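Ploven office, desk and floor check, 8 Apr 2026
Checked by: Zdislava Kadlec
Read by: Damián Toledo

1. Walkway behind desks clear: OK. What a difference from March! You can walk the whole length now without turning sideways.
2. Desk edges free of splinters: OK. I ran a cloth along every one and it never caught, and the curved fronts are lovely to lean on.
3. Desk wobble: OK, after a quarter turn on the back left foot of desk 362.
4. Cable openings clear of trash: OK. One had a candy wrapper in it (gone now).
5. Drinks capped and standing up: NEEDS WORK. Bottles on their sides still roll, even with the cap on tight. Please stand them up, away from the cable openings.
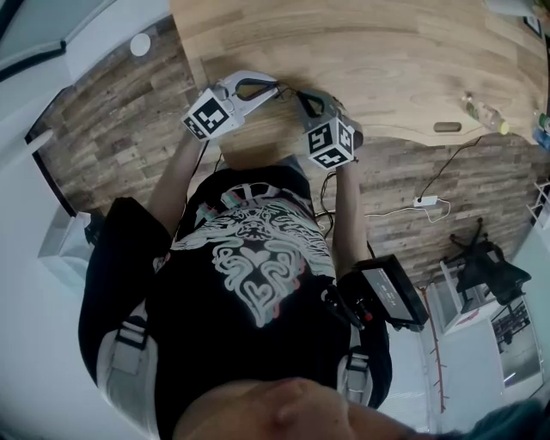 Where should a half-full bottle go at the end of the day?
Take it home or empty it in the kitchen sink, then put it in the recycling bin by the door.

6. Floor planks flat, no lifted ends: OK. I went over the room in socks and found no lifted ends at all, so great job to whoever pressed down the strip near the window.
7. Power strips off the floor: OK except at desk 166. Damián has the clips and will fit one.
8. Desk lamps: OK. All the bulbs work, and the new Kodikara shades stay cool enough to touch!
9. Storage boxes stacked no higher than the shelf line: OK.

Still open: items 5 and 7.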